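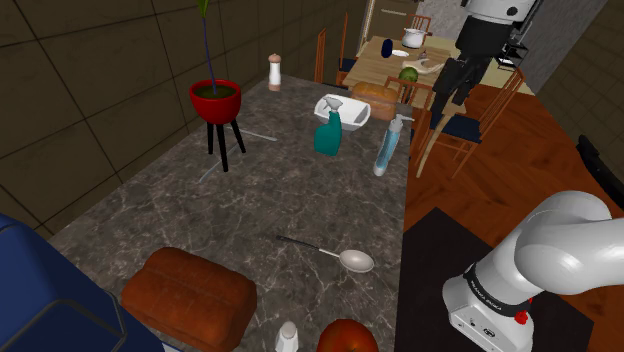 Home Articles Language and Writing Glossary Contact

Nominalisation is the forming of a noun from a verb or an adjective, for example "decision" from "decide" or "failure" from "fail". In the study of writing style the word is used mostly for sentences in which the main action is hidden inside such a noun, while the verb that remains carries little meaning. "The office made an assessment of the damage" is a usual case. The plain form is "The office assessed the damage".

Most nominalisations in English are made with an ending, such as -tion, -ment, -ance or -ity. Others have no ending at all, and the noun looks the same as the verb ("a request", "an increase"). Some editors call the second kind silent nominalisations, and they are harder to find when a text is checked.

The habit is common in government letters, contracts and scientific reports. One reason is that the noun allows the writer to leave out the person who acts. In "Cancellation of the service will occur in May", the reader does not learn who cancels it.
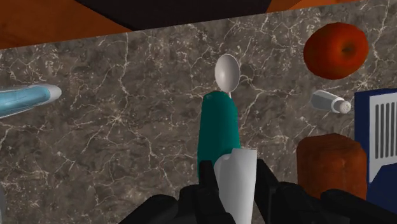 A small study of the subject was made by Zlatko Perić, who compared 60 public notices from the town of Narkon. He marked 2658 nominalisations in them and judged that many could be changed back to verbs without loss of meaning. His rewritten notices were printed by the Reritz press under the title Verbs for the Counter, a booklet of 104 pages. A later edition added a chapter on letters from landlords.

Not all writers on style agree with this advice. Godoy, in a reply to the booklet, defended the nominalisation as a means of linking sentences: a verb in one sentence ("The council refused") can be taken up as a noun in the next ("This refusal"). Perić accepted the point in the later edition. It is also generally agreed that a noun is the better choice when it names a known idea, such as "taxation" or "employment", and that in legal texts a change of form may change the sense.

See also: Passive voice; Plain language; Light verb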